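4. Trying the Lakitel kit on soft household goods

The Lakitel kit (sold by Stilledow) pairs two white arms with two black hands and a small camera at each wrist, and it arrived in our lab in June. We were keen to know how far a small team could get with it on cushions, covers and cloths, the things that give most robot hands trouble. Setup took Zawadi Obura and Wubit Moges 5 days, most of it spent on cable routing.

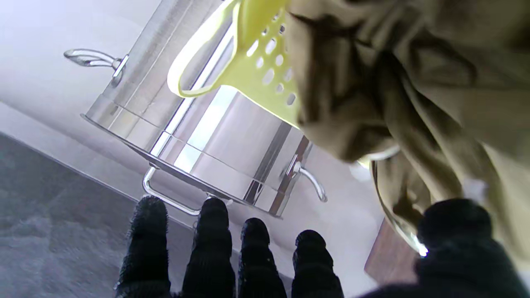 Figure 4. Views from the trials. Wrist cameras and a fixed camera were both used.

We started with the wrist cameras, since they are the part of the kit we liked best. The stream is sharp enough that the small oval holes in a pale yellow-green plastic colander come through cleanly, even with a khaki cloth hanging close by and polished steel throwing bright bands of light. For anyone who has fought with glare on shiny pots, this is a real pleasure! The view also keeps the fingers in sight, so an operator can judge how near they are to the fabric.

Driving both arms together is where the kit shines. The controller lets one hand hold still on a pillow as the other works at the basket, and our operators picked this up quickly.
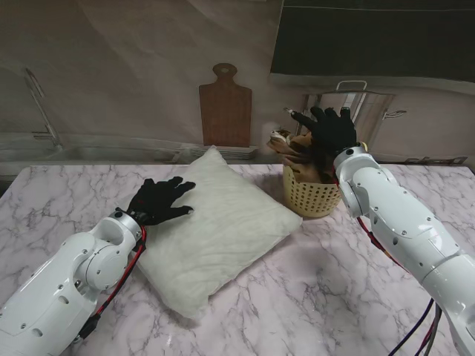 The software logs both arms on a single clock, and we recorded 1,073 episodes without having to realign any of them by hand. An episode lasts up to 40 seconds. We had planned to write our own sync tool, as we did for the Godinho arms, and were very glad to drop it.

The knit covering on the fingers deserves a note too. It picks up lint, and we would like Stilledow to offer a spare set in the box.
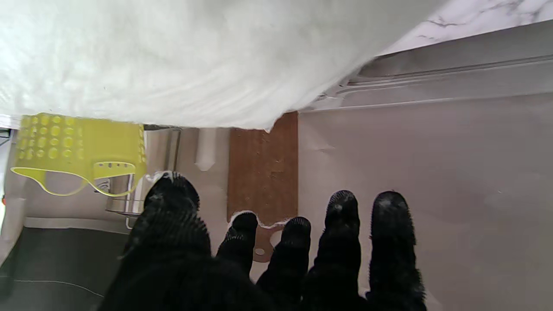

4.1 Cushion handling

Cushions were the task we looked forward to most. A puffy middle and flatter corners mean that the two hands need different approaches, one low at the side and one from above.
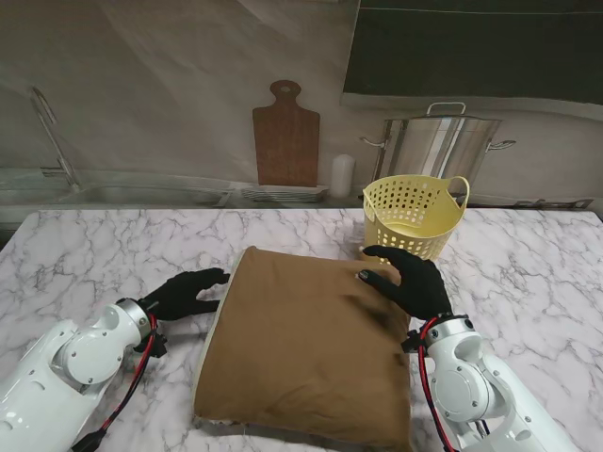

Operators at our Bavberg site preferred to place the right hand first and bring in the left afterward, and we kept that order in the written protocol. Grip force was left at the factory setting throughout. Section 5 covers the same task with the force limit lowered.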